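Zoltham House Welcome Rooms
Progress report to the Stirkska Fund, second period

Dear all,

This has been such a good stretch for us that I had trouble keeping it to the length you asked for. The short version is that the rooms are open, people are sleeping in them, and we are inside the budget. The longer version follows.

Where we are

When I last wrote, the upstairs floor had beds in it and very little else. By November every room had bedding, curtains, a lamp that works and a door that locks. We have now provided 324 guest nights toward the 545 we promised for the full grant year, and with the winter bookings still coming in I feel good about reaching that number. Most guests are family members of patients at the Nornard clinic, and they tend to stay between two and five nights. A few have stayed much longer, and we've been able to say yes every time.

The bedding

I know linens are not thrilling to read about, but they were the biggest single line in your grant, so bear with me! We chose fitted sheets throughout, with no flat sheets on the mattresses, and it has made turning a room over so much faster. The gray-blue grid pattern won out over plain white. It hides small creases, it looks cheerful under the ceiling light, and you can tell at a glance if it has gone on crooked. We bought enough for three changes per bed, and the third set has already saved us twice when the dryer was down.

The large beds did give us some trouble. The first order of fitted sheets was too shallow for the mattresses and kept popping off at the corners, so we sent them back to Venter Supply and they swapped them at no charge. The deeper ones stay put.

The welcome snacks

This was the part of the plan I was most excited about, and it has gone better than I hoped. Guests often get in late, after the clinic cafeteria has closed, and many of them haven't eaten since lunch. So we sort out a little something for each arrival and lay it all out on the bed before it goes into the bag. Doing it on the bed started as a matter of space (the hall table is tiny) and we've kept it up, as it's easy to see what's missing.

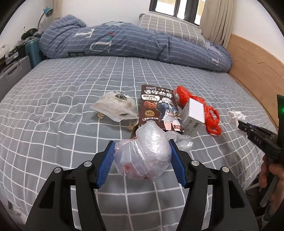
We began with crackers and tea, and then asked people what they would like. The answers were clear: something sweet, something from home if possible, and nothing that needs a microwave. Quite a few of our guests read Chinese more comfortably than English, so we now buy part of the stock from the Asian grocery near the bus station. Mini cookies are the runaway favorite, chocolate above all. One grandmother asked if she could trade her crackers for a second box, and of course she could.

We have given out 300 bags so far. The cost has stayed under what we budgeted, mostly thanks to the grocery giving us the case price even when we only take part of a case.

What has been harder

Packaging is the sore spot. Nearly everything we buy comes wrapped in clear plastic, often with another bag over that, and we end up with a lot of film after every packing session. The city won't take it in the blue bins. We are trying larger tins for tea and sugar on the landing, which should cut down on the small wrappers, and I will report back on that.

Laundry on busy weeks is still tight. One washer is fine for most of the month and not fine at all when every room turns over on the same morning. We have an arrangement with the laundromat on the corner for those days, but carrying wet sheets back up two flights is no fun.

Money

Bedding, lamps and locks are fully spent. The snack line has 55 dollars left over from this period, and with your okay I would like to carry it forward to the next one. The repair line hasn't been touched apart from a new dryer belt.

Next period

We plan to finish the small reading corner on the landing, put up signs in three languages, and add a second shelf to the snack cupboard. I'd also love for someone from the Fund to come by and see the rooms. Late morning is best, between checkout and the afternoon arrivals, and there will be cookies.

With warm thanks,
Tímea Rácz
House Coordinator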